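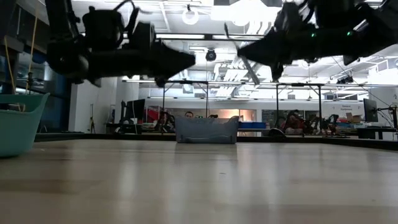
Two-arm test cell, main workshop.

About Zaller

Zaller investigates faults in robot arms and grippers. The company started after a failure at our Avport site in May: a wrist cable wore through, the encoder signal dropped out, and one arm drove into its neighbor at cycle 643. No injuries. The stop circuit tripped 2 seconds late.

We rebuilt the cell and published the fault log. Paired arms now run 2000 cycles before release, with cable checks at set points — a failed check resets the count. Stop circuits are tested separately.

Reports go to the client in full, including faults we could not reproduce.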